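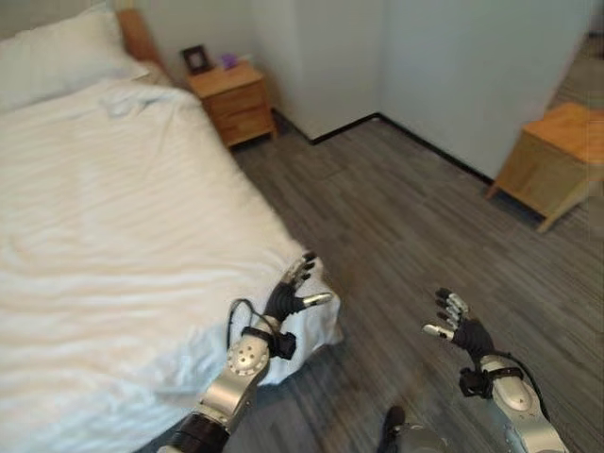

Stunidau Home Forum
Print this thread | E-mail this thread

Top sheet folded over the duvet: yes or no?

plainwhite88
Posted 04/12/2025

OK, I am a total convert and I have to tell somebody! I switched the bedroom to all white bedding in July and started folding the top sheet back over the duvet in a wide band, and I love it. It takes me 96 seconds in the morning (yes, I timed it). The trick for me is to pull the duvet square first, then lay the band, then the pillow last. I let the band hang down the side a little. Does anybody else do this, or is everyone just pulling the duvet up and leaving?

kettle_and_quilt
Replied:
Just pulling it up and leaving, ha. I had the band for years and it was crooked by lunch every single day. A duvet is already a cover! Why put a sheet on top of it?

plainwhite88
Replied:
Because the duvet cover stays clean up where your face goes! I wash the sheet every week and the cover maybe once a month.

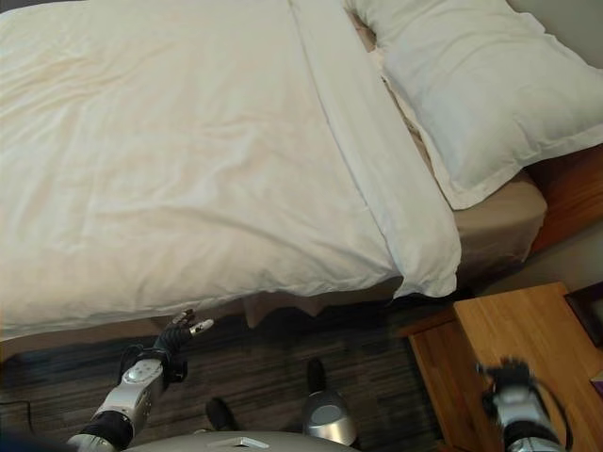

Bedding & Linens

mossydoor
Replied:
Team band here. I love how the smooth sheet looks next to a puffy duvet, and I don't mind a few wrinkles, it's a bed. One thing I'd change is the direction. I run mine straight across at pillow height and tuck both ends under the mattress. A loose end bugs me all day.

kettle_and_quilt
Replied:
Tucked ends are worse, sorry. Then you have to untuck them to get in.

skistov_sleeper
Replied:
Mine is the Teuber duvet in the wide size and it hangs low enough to hide most of the bed skirt, so I skipped the band and spent the money on a better pillow. So happy with it! Can we talk nightstands too? I'm after a honey-colored one with two drawers and room on top for a picture frame and a tissue box. The Vikwood one looks great but it's 769 with delivery to Skistov.

mossydoor
Replied:
Ooh, go for plain drawer fronts if you can find them. Warm wood next to white bedding is my favorite thing in a bedroom. I'd try secondhand first at that price.

plainwhite88
Replied:
Agree on the warm wood, and I'd keep it with a gray floor too. The whole room feels calmer with the walls left bare. 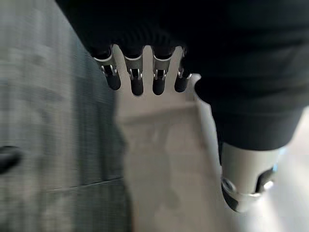
Robotic hand over the gray floor

kettle_and_quilt
Replied:
Bare walls I can get behind. I'll give the band one more week, but if it's crooked by lunch I'm coming back here to complain.

skistov_sleeper
Replied:
Please do! And measure your mattress height before you buy a nightstand, mine ended up too low and I have to reach down for my glasses.

Views: 3374

Contact us | Copyright Stunidau Home Forum | Back to top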